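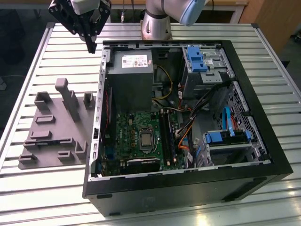
Tindham Defend 100, Surprising Tindham

Wednesday, 9:40 p.m.
By our cricket desk

Tindham are into the final of the Tutico Cup after bowling out Imhof for 63 at Zakard Park, in a semifinal cut to 14 overs a side by the kind of drizzle that doesn't wet anyone but does make umpires frown.

The target was 100 plus one, and at the break few people in the ground thought it would be enough. The Tindham captain certainly didn't. He was heard telling his fielders that they were 20 short, then on the way out to the middle that they were 30 short, and had the walk been any longer he might have conceded on the spot.

Imhof had won the toss and asked Tindham to bat, on the sound theory that a damp pitch would help the bowlers. It did help them, though they spent a good part of the first hour turning the help down. Imhof sent down 14 wides, most of them drifting past leg stump at a pace that gave the wicketkeeper plenty of time to look disappointed. Extras finished as the second highest scorer of the innings, and on the evidence of the shots played, the most mature.

The top scorer was the left-handed opener, who made 31 with one clean straight drive and a large number of thick edges. His best boundary came off the back of the bat while he was looking at midwicket. The scorers gave it to third man. He raised his bat to the bench anyway, and the bench, to its credit, clapped.

After that the innings went the way Tindham innings have gone all season. Three wickets fell in nine balls, two of them to run-outs in which both batters called loudly and for different things. The number seven hit a six onto the roof of the equipment shed and was bowled next ball trying to put another one beside it. A last-over scramble took the total to exactly 100 for eight, the final run coming from an overthrow.

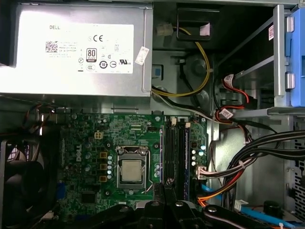
Imhof's reply began as if they had a bus to catch. The first over went for 13, including a pull in front of square that was easily the shot of the evening, and the Tindham captain moved a fielder to the boundary, then back in, then to the boundary again. It was hard to say what he had in mind. By the time everyone had stopped walking, the Imhof opener had pulled the next short ball straight to the man in question, and the plan has since been described by the captain as "pretty much textbook."

From there the pitch did most of the talking. Tindham's two slow bowlers, who had been left out of the quarterfinal for being too slow, were put on together in the fifth over and found that the ball was stopping in the surface. Batters were through their shots early, and several had time for a second one. The off-spinner took four for 11, with two caught at cover, one caught and bowled, and one stumped by such a distance that the batter kept going and didn't trouble the square leg umpire for a decision.

His partner at the other end took two for nine and beat the bat so often that Imhof's number five began to congratulate him. The same batter then tried a reverse sweep, the first anyone at the ground could recall him playing, and it's fair to guess the last. He made four.

Imhof needed 52 from the last five overs with three wickets left, which sounds possible until you've watched the three wickets. One skied a catch that two Tindham fielders left politely for each other before a third ran in and took it between them. The next was leg before, playing across a full ball and walking off before the finger was up. The last pair added six, all singles, with the air of men who had been told there was a bonus for staying out in the rain. A yorker ended it in the 12th over.

The win is Tindham's first in a knockout match that they had not already lost in their own heads by halftime, or so it felt from the dressing room steps. The coach called the bowling "very good" and the batting "a batting performance," and declined to go into detail on either.

Imhof's camp were gracious, if a little dazed. They had won every group game, four of them batting second, and had been favorites here by a distance. Their coach pointed to the wides and the first six overs of the chase, when he felt a bit of patience would have seen off the slow bowlers. Asked if the shortened match had hurt them, he said both sides had played the same number of overs, then thought about it and noted that his hadn't.

One worry for Tindham is the wicketkeeper, who took a ball on the thumb late in the chase and held it in a bucket of ice through the handshakes. The club expects him to be fit. Their only other keeper is the left-handed opener, and those who saw him try the job in the spring would like the thumb to be given every chance.
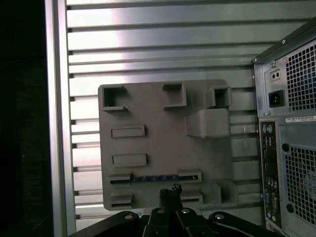
What Happens Next

Tindham stay at Zakard Park for the final on Saturday, a full match of 20 overs a side, weather allowing. Their opponents will come from the other semifinal, which was washed out without a ball bowled and will be tried again tomorrow at 5 p.m.

The pitch used tonight will not be used again. The ground staff have marked out a fresh strip two along, which they say has more pace and bounce and should suit stroke play. Tindham's slow bowlers were seen looking at it for quite a long time after the close, and one of them pressed it with his foot.

Gates open at noon. Forecast: showers.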